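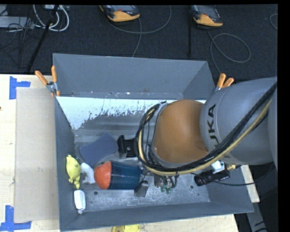 Figure 2.1 Mixed-object picking. The bin is held by spring clamps with orange handles; tape on the tabletop marks positions outside the bin.

CHAPTER 2
Picking from a Mixed Bin

Terms introduced in this chapter: clutter, occlusion, grasp candidate, approach vector, wall clearance, attempt log, drop, double pick

2.1 The Task

In Chapter 1 the arm moved single blocks between known positions on a flat table. Every pose was taught by hand, and the program contained no decisions. This chapter removes both conveniences. The objects differ in shape, size and surface, their positions are unknown at the start of a run, and they lie inside a container whose walls restrict the motion of the arm.

The task is stated as follows. Given a bin holding several unlike objects, remove one object per cycle and place it in the output tray, until the bin is empty or the program reports that no safe grasp remains. Both endings count as a completed run. A program that continues to attempt grasps after it has run out of safe ones has failed the task, even if it clears the bin.

The student project followed through Part One is the Picard cell, built by the automation club at Pavholm under the supervision of Prys Ellis. The club entered the cell in the Skirier student contest, and the rules of that contest are used here wherever a rule is needed. They are printed in Appendix B.

2.2 What the Walls Change

On an open table, a gripper can approach an object from any direction above the surface. In a bin it cannot. An object resting against a wall leaves no room for a finger on that side, and a tilted approach may bring the wrist or the forearm into contact with the rim while the fingertips are still well clear of the object.

Two distances must therefore be checked for each grasp candidate:

Finger clearance: the gap between the open fingers and the nearest wall or neighboring object at the grasp pose.

Link clearance: the smallest gap between any other part of the arm and the bin, taken over the whole approach and the whole retreat.

Students regularly compute the first and forget the second. Cables and hoses add to the problem. A line routed along the outside of the arm forms a loop that changes shape as the joints turn, and it does not appear in the standard collision model. In the Picard cell the wrist and its lines are represented by a single oversized cylinder. This rejects some grasps that would have been possible. Section 2.6 gives a tighter model and the cost of computing it.

2.3 What the Objects Change

Look again at Figure 2.1. The large red-and-blue object lies on its side and has a rounded end. A grasp across the body of such an object behaves differently from a grasp at the dome, where the surface curves away from the fingers and the contact area is small. The yellow figure lies against the wall, so the clearance checks of Section 2.2 apply to it directly. The black cylindrical device lies beneath the arm and has a small item resting on its right portion. Lifting the lower object first would disturb the upper one.

Partial covering of this kind is called occlusion. It affects sensing, because the covered part cannot be measured, and it affects order, because the covering object should normally be removed first.

2.4 The Attempt Log

Over the contest season the club recorded 1,422 grasp attempts. The first 700 were made with a fixed vertical approach, and the remainder with an approach vector chosen for each candidate. Each record holds the bin state before the attempt, the chosen candidate, both clearances, the final finger opening and one outcome code:

S object placed in the tray
D object lifted, then dropped
M no object lifted
P two or more objects lifted (double pick)
C contact with the bin, run stopped

Code C takes priority over all others. A run that touches the wall and still delivers the object is entered as C. The club did not apply this rule in September, and its earliest records had to be recoded from the controller's force readings before they could be compared with later ones.

The log is supplied with this book as a plain text table. Exercises 2.4 through 2.9 depend on it.

2.5 Generating Grasp Candidates

A grasp candidate consists of a position, an orientation and a finger opening.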